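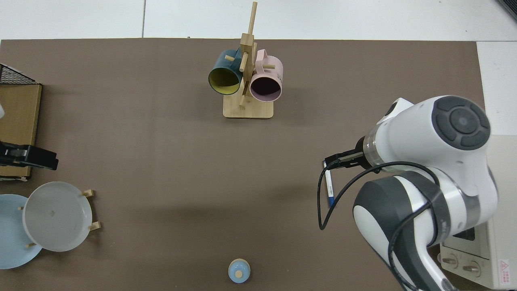

Plasis two-arm coordination package from Cenov: a review, with one grievance

Plasis is the software layer that lets two robot arms share a table without hitting each other. I've been running it since September on a kitchen-type setup with mugs, plates, a toaster oven and a few small things to pick up and put down. Most of this review is about a stop that didn't stop everything, so if you only want to know whether it installs cleanly: it does, in 8 minutes, and the progress bar is very handsome.

What it does well

Planning is good. You tell it which arm gets which job and it sorts out who waits for whom. The mug tree, a thing seemingly designed to snag a gripper, gave us less trouble than I expected. Handing over the middle of the mat from one arm to the other is smooth, and the editor for keep-out zones is the best I've used. I drew one around the toaster oven on the first morning and never had to touch it again.
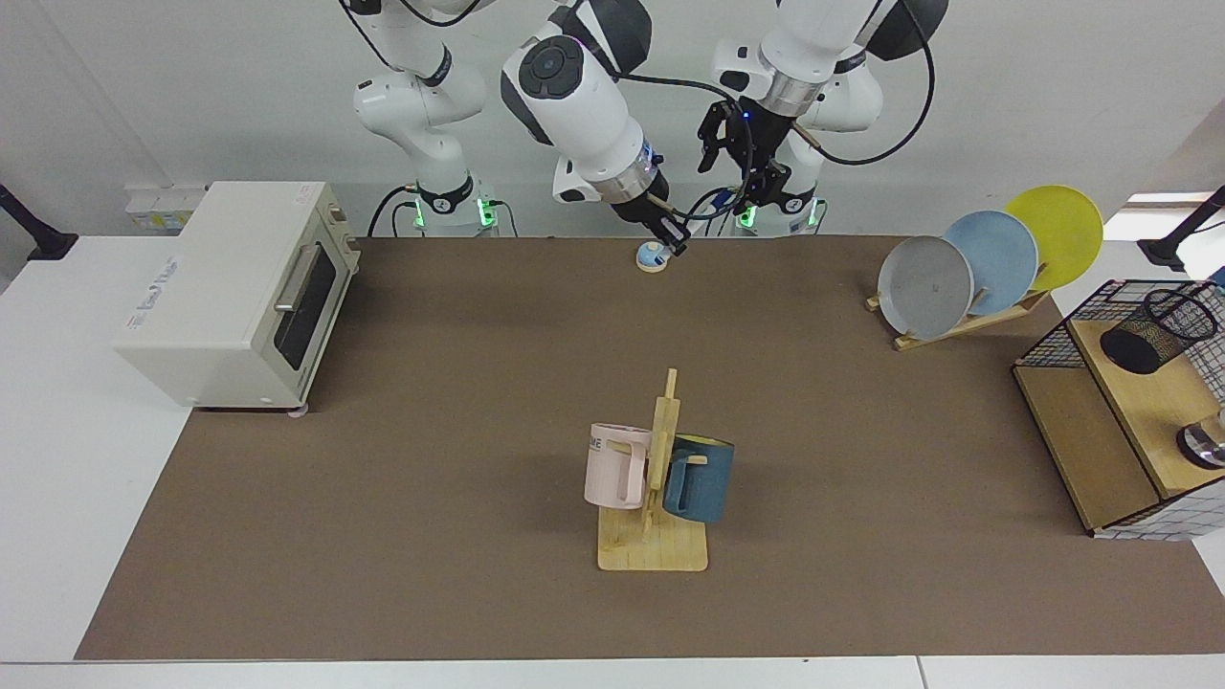 Right gripper over the small round piece, left gripper open with nothing in it.

The fault

Plasis has a feature called linked stop. If one arm trips its force limit, both arms are supposed to halt. I'd count that as the main reason to buy the package, and the sales page seems to agree with me, judging by the font size.

During one run the right arm brushed the oven handle and tripped. It froze, correctly. The left arm kept going toward the dish rack as if it had heard a noise in another apartment. I hit the emergency stop, which is wired separately and has no opinions, and everything went still. No plates were lost, and no fingers were anywhere near them.

The log showed the linked stop had been sent and received, then filed under code 1114, "peer state stale, continuing." I've read that last word many times now. If one arm doesn't know what the other is doing, continuing is a bold choice.

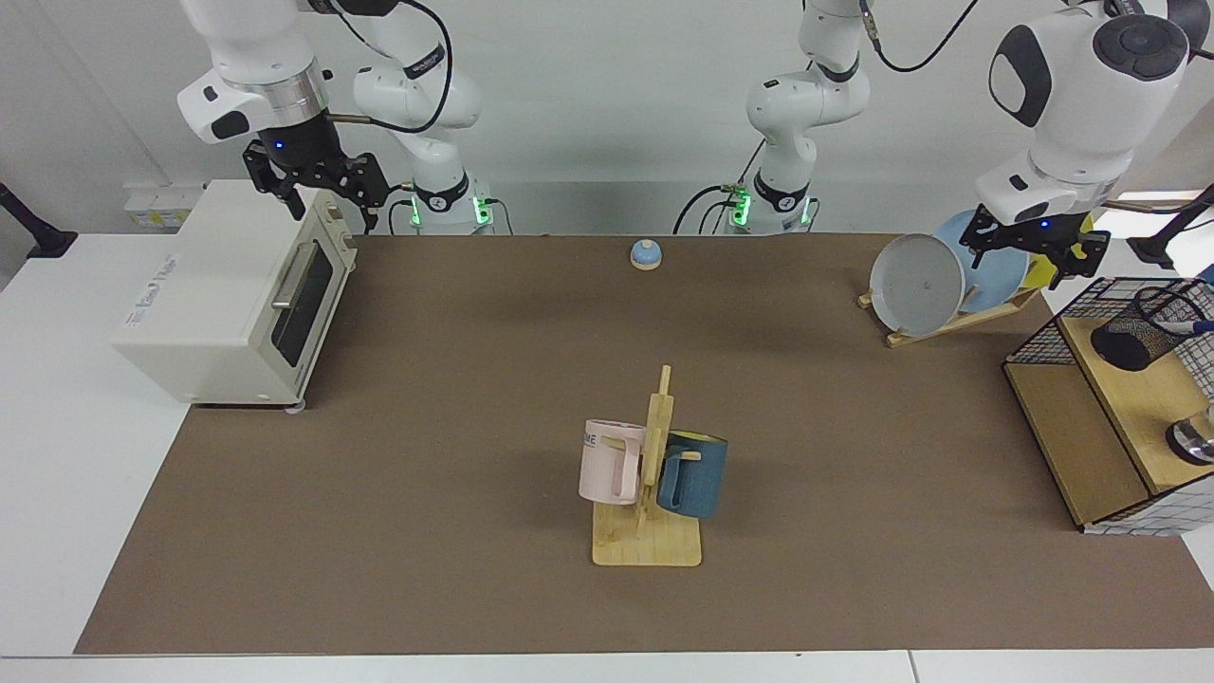 Both base rings green, left gripper over the light blue plate.

The rings were no help either. In our fault the one on the stopped arm stayed green the whole time, so for a second or two I was looking at a dead arm with a cheerful base. Watch the status panel on your screen, and keep a hand near the red button.

Reproducing it

Xinyi Han, who shares the bench with me, ran the same routine 190 times over the following days and got code 1114 on three of them. All three came when the state message from the stopped arm was more than 355 milliseconds old. There is a timeout setting for this. It's on page two of a tab called Comfort.
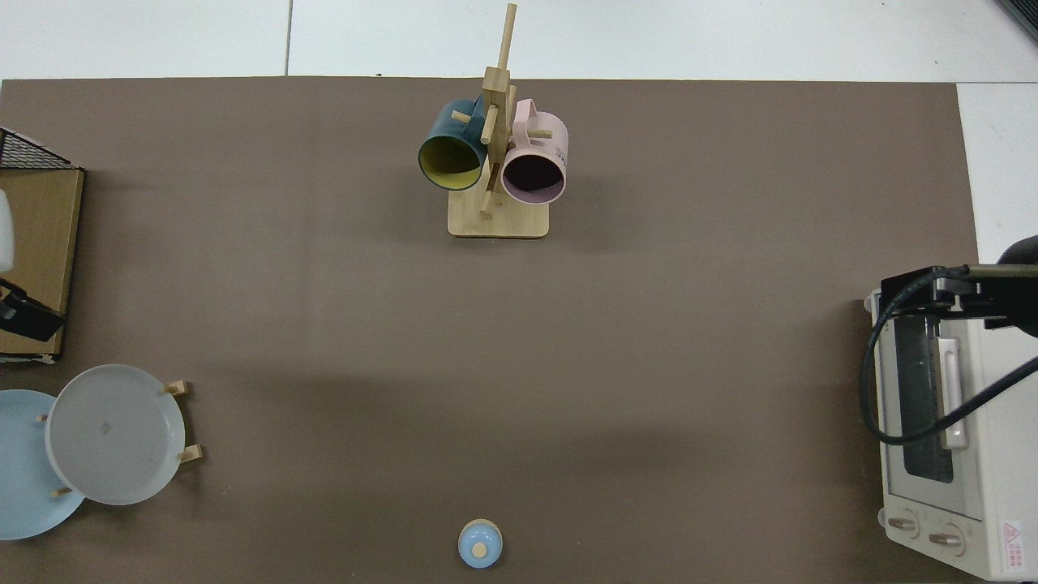
We cut the timeout way down and changed the stale-state behavior from "continue" to "halt," and it hasn't come back so far. The price is a lot of nuisance stops. The arms now pause whenever the network sneezes, and a routine that used to run through lunch needs somebody to come over and press Resume. I can live with that. I'd still like to know who picked the default.

Support

Cenov answered the next day, asked for the logs, and agreed it was a fault. The reply called it "unexpected motion continuity," a phrase I have since used about my car. A fix is promised in the next release. No date was given.

Should you buy it?

For planning, yes. For the linked stop, treat it as a courtesy until the fix is out, wire your own emergency stop to both arms, and test it with the grippers empty before you let them anywhere near your dishes. Three stars out of five. The fourth is waiting in the Comfort tab.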